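Robotik-Praktikum, Handout 4: Störung beim Greifen von weichen Würfeln

Der Fehler kam im Februar zum ersten Mal: Der Greifer meldete »Objekt gehalten«, aber der Würfel war schon verloren. Im Protokoll stehen 303 Greifversuche, davon 34 mit falscher Meldung.
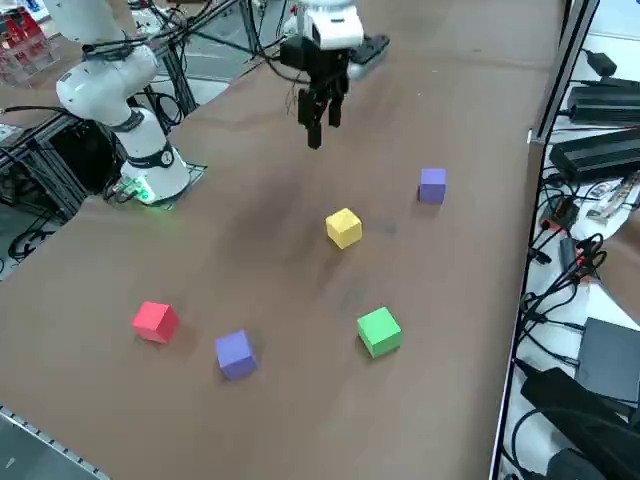
Grethe Thoroddsen
Laboringenieurin, Kurs Mindus

1. Ursache
Schaumstoff gibt nach. Die Software wartete nach dem Schließen ungefähr 500 ms und las dann nur den Motorstrom — die Öffnungsweite der Finger hat sie nicht geprüft.
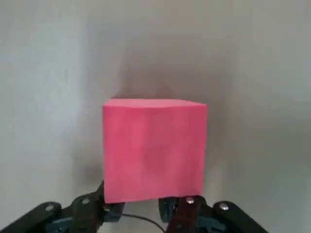 2. Sicherheit
Bei falscher Meldung fährt der Arm mit voller Geschwindigkeit weiter. Bitte nie mit der Hand in den Arbeitsraum greifen, solange der Antrieb aktiv ist. Erst Not-Halt drücken, dann den Würfel holen.
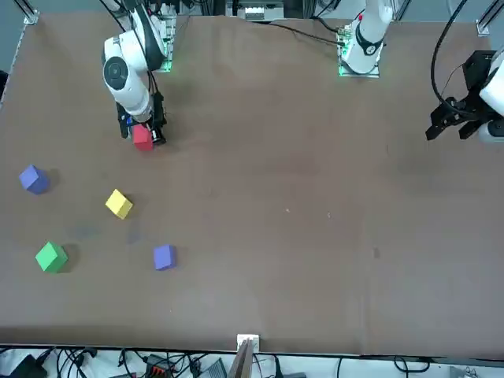 Nach einem Not-Halt müssen beide Arme neu referenziert werden, auch wenn nur einer in Bewegung war. Fragen zur Auswertung bitte an Min-kyu Chae.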